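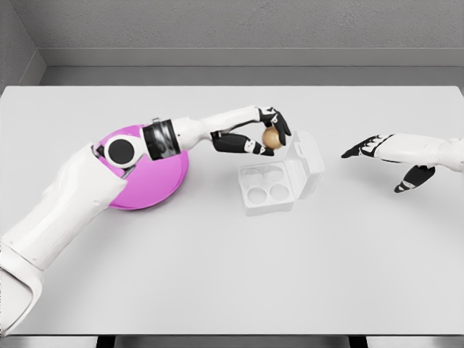 Rendering: a robotic hand holding a small sphere.

Reading guest reviews as a host

I rent out the back apartment of my house in Dobson through Geststead. In September I had to decide whether to accept a request from a guest whose profile had a perfect score and five written reviews, and I found that I could not say what the score told me. I accepted, the stay was fine, and the question stayed open. Over the following weeks I read every public review I could reach for guests who had sent me a request, accepted or not. The total was 386. These are my notes, with the changes I made to my own listing at the end.

How the score is built

Geststead asks the host for three ratings after checkout: cleanliness, communication, and house rules. Each is on a scale of one to 5. The number shown on the guest profile is the plain average of all three across all stays, rounded to one decimal. Stays without a host review are left out of the average. They are also left out of the stay count, so a guest who has stayed ten times and been reviewed twice looks the same as a guest who has stayed twice and been reviewed twice.

Both sides write blind. Neither can read the other's review until both are in or the window closes. The purpose is to stop people from trading good ratings or punishing bad ones, and I think it works against punishment within a single stay. It does nothing about the longer loop. A host who writes a harsh review has that review attached to the host's name, and the next guest who is thinking of booking can look it up. Several hosts on the regional message board say openly that they leave nothing at all after a bad stay. I believe them, having done it myself after a stay where the oven was left on and the door propped open with one of my planters.

The result is that the bad stays drop out of the data before the average is taken. No change to the scale would repair this. If the silent stays counted in the total, a reader could at least see the gap.

What the text says

I sorted the reviews by what a host could learn from them. I used four groups and put each review in only one.

The first group was boilerplate. "Great guest, welcome back anytime" and its close relatives. Some hosts use the same sentence for every guest, punctuation included. This was the largest group by a wide margin. A review of this type says that the stay took place and that the host did not object strongly enough to write something else.

The second group was specific and positive. The guest stripped the beds, reported a dripping tap, asked before bringing a third person, or left at the agreed time. These are useful. They describe an act that the host did not have to mention, and the act is usually one that costs the guest a small amount of effort. I now give one review of this kind more weight than a page of the first.

The third group was coded. Hosts have a set of phrases that sound neutral to an outsider. "Best suited to a hotel" means that the guest complained a lot. "Enjoyed the space to the fullest" means there was a party. "Communication was frequent" means what it says, and the host was tired. I am not sure that all hosts use the phrases in the same way, and a new host would have no way to know them. One guest I turned down had two reviews of this kind, and on a second reading I think I may have been wrong about one of them. "A lively family" could describe nothing more than small children.

The fourth group was openly negative. It was small. Almost all of these involved money: a damage claim, an unpaid extra night, a late cancellation. Once a claim has been filed the relationship is already over, and the host has less to lose by writing it down.

I did not find a single review that was moderately critical in plain words. No one wrote that the guest was pleasant and left the kitchen dirty. I have had that guest many times. I assume every host has.

Identity checks

Geststead shows a green mark beside the names of guests who have uploaded an identity document. Hosts treat the mark as a sign of character. On the message board, "verified, so I said yes" is a common sentence.

The mark means that a document was submitted and that the name on it matched the name on the account. It has no link to conduct. A verified guest can break a window as easily as an unverified one. The value of the check comes afterward, when there is a dispute and a real name to attach to it. That is worth having, and I require it. But it should be thought of as a way to recover from a problem, and I was for a long time counting it as a way to predict one.

There is a second, weaker effect. A person who intends to do damage may avoid a platform that holds a copy of their passport. I have no means of measuring this. The guests who have caused me trouble were not people with bad intentions. They were tired, or careless, or had told me two and meant five.

Deposits

My deposit was 300 dollars until this fall. I set it at that level when I opened the listing, without any calculation, by looking at what the neighbors charged. Payment holds on Geststead run through Plaseo, which places a hold on the card at check-in and releases it after checkout unless the host files a claim.

I tried 1,000 dollars for one month. Requests fell off, and the ones that did come in included more questions about the deposit than about the apartment. Two guests asked me to waive it and offered their perfect scores as a reason. One told me that the amount made her think I was running a scam, and I could see her point. A high deposit is a statement about the host as much as the guest. It tells the guest that I expect trouble, and that I might be the sort of host who finds it.

I went back to the lower figure. The replacement cost of nearly everything that has been broken in the apartment would have been covered by it. The exception was a mattress. In that case I filed, supplied the receipt and the pictures, and was paid most of the price after a long exchange with support. The receipt mattered more than the pictures did. I have since put receipts for all large items in a folder, with the month of purchase on the front of each sheet.

One technical point for other hosts. The Plaseo hold is placed at the check-in time on the listing, and not when the guest opens the door. If the card is declined, the notice goes to the host's email, and the guest may already be inside. I now set the listed check-in time to 3:00 p.m. and send the door code at 3:30 p.m. Guests have not objected to the half hour.

What the first message tells me

The best source of information I have is the message that comes with the request. It is not scored, and it is not seen by anyone else, so there is little reason to polish it.

My listing has always asked guests to say who is coming and why they are visiting Dobson. Most reasons are ordinary: a wedding, a job at the hospital, a stop on the drive down to Gallico. I do not care what the reason is. I care whether the question was answered. A guest who skips it has usually not read the listing, and a guest who has not read the listing will not know about the shared driveway, the trash days, or the stairs.

When a request arrives without an answer, I ask again once. If the second reply is complete I accept, and these stays have been no worse than the rest. If the second reply is a single word, I decline.

There is a fairness problem here and I do not have a full answer to it. A person who writes poor English, or who types with difficulty, will send a shorter message. A host reading for tone will favor people who sound like the host. The same is true of profile pictures, and for that reason I stopped opening them before making a decision. I try to check only whether the facts I asked for are present: number of people, arrival time, vehicle or no vehicle. A list of three items with no greeting passes. A warm paragraph that leaves out the number of people does not, until it is fixed.

Changes made

The deposit is 300 dollars and will stay there. Identity verification is required. The score is ignored unless it is below 4, and then I read the text and write to the guest about it before deciding. The door code goes out after the hold clears.

The house rules are down to one page. The old version had grown by one rule for each bad stay and had become a record of my complaints. The parking diagram is back in, since I got more questions about the driveway in the month without it than in the whole year before.

I have also changed how I review. I write one specific sentence about each guest and, where there was a problem, I name it in plain words along with whatever went well. The first one of these read, in full: "Quiet, arrived on time, left dishes in the sink, would host again." The guest wrote to me afterward to apologize for the dishes and has booked again for the spring. Another guest was angry and asked support to take the review down. Support declined, and I have not heard from the guest since.

I wrote to Geststead to suggest that the profile show total stays next to reviewed stays. The reply thanked me for my feedback and linked to a help page about how to leave a review. I will send it again when the next host survey comes out.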